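Bench rules for two-hand gripper demos (short version)
Posted 2021-02-26 by Gorazd Perić, Sotetti bench group
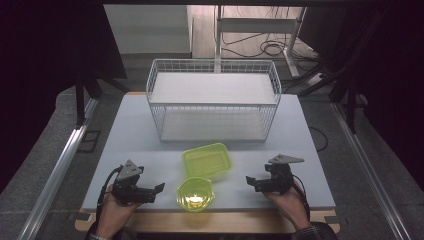
Long version is on the shared drive, 13 pages, most people don't get past page two. So. The short one. Read it before your first session, then again after your first week when it'll make more sense.

Covers hand-held grippers only. Arm cells have their own rules, ask Tzu-hsuan Mak.

Before you start

Sleeves. Push them up or wear tight cuffs. Loose sleeve plus open fingers is how we lost a good sweater in June.

Rings and watches off. Put them in your bag, not on the bench.

Cables next. Follow each one with your hand from the back of the gripper all the way to where it plugs in. You want enough slack to reach the far edge of the board and no more than that. Slack goes behind your wrist or off to the outside. Never across the middle of the board. If a cable has drifted onto the work surface, move it off before you record, even if it's at the side and "not in the way". It will be.

Floor. Coils and power strips stay back behind the table, away from your feet. If you have to step over a cable to get to your spot, the setup is wrong. Fix it or get someone to.

Check the plate on top of each gripper. Try to wiggle it. If it moves at all, stop, tag the gripper, take the spare. Don't tighten it yourself!! A plate that's been turned a hair throws off everything recorded after it, and we had to toss 700 takes last year for exactly that.

Open and close both grippers 8 times, empty, slowly. Listen for clicks. Same feel left and right.

Setting out the objects

Take what's on the task card and nothing else. No pens, no phone, no coffee on the board.

Big thing at the back, small things in front. You don't want to be reaching over a tall basket to get at a bowl.

Leave room for the fingers. If two containers are so close that an open gripper can't get down beside one of them, slide them apart a bit. Touching is fine only if the card says touching.

See-through plastic is a pain. Clear or tinted bowls throw back the overhead light and the inside goes bright. Turn or shift the bowl an inch or two and check the preview again. If you still get a hot spot, write "glare" in the notes and carry on. Do not turn off the lights, the guy on the next bench needs them too.

Anything that rests on top of something else (lids, panels, shelves) gets a press test. Push down lightly at each corner. If it rocks, reseat it.

Start position

Both hands in, one each side, about level with each other. Fingers open, pointing in toward the objects. Hold from underneath, whole hand round the grip. Not pinched, not from the top.

Hold still. Count two in your head. Then go. People skip this one all the time and the trimming script hates it.

During the take

- Slow. Slower than that.
- One hand moves at a time unless the card says both.
- Don't help with a knuckle or the side of your hand. If the gripper can't do it the take is a fail, mark it fail.
- Drop something? Stop. Don't catch it. Mark it, reset, start over.
- Fingers never point at a face, yours or anybody elses.
- Don't talk to a person who is mid take. Wait.

Lifting wire baskets: grab a thick rim wire and keep off the thin mesh. The fingertips slip into the grid, get stuck, and then people yank. If you're stuck, open fully, back straight out the way you came in.

After

Grippers down on their rests, fingers closed. Not hanging by the cable, ever.

Objects back in the bin with the right tag. Nunano bin for kitchen stuff, Adams bin for shelving and wire. Wipe the board with a dry cloth, no spray.

Fill in the log. Take number, pass or fail, notes. "ok" isn't a note. We are at 1,607 logged takes on this card set and I can tell you which ones I trust just by looking at the notes column.

When to stop the whole session

Any pinch that breaks skin. Any hot smell. A gripper that closes when you didn't ask it to. A bent or bare cable. Rail loose on the table frame.

Unplug at the strip, tell Tzu-hsuan or me, write it up on the Zuslow form the same day. The form takes four minutes. Small ones count too, I'd sooner have ten boring reports then one bad one.

Changes since the last version: press test added, glare note added, ring rule now includes watches. Rest is the same. Questions to me or stick a note on the bench board.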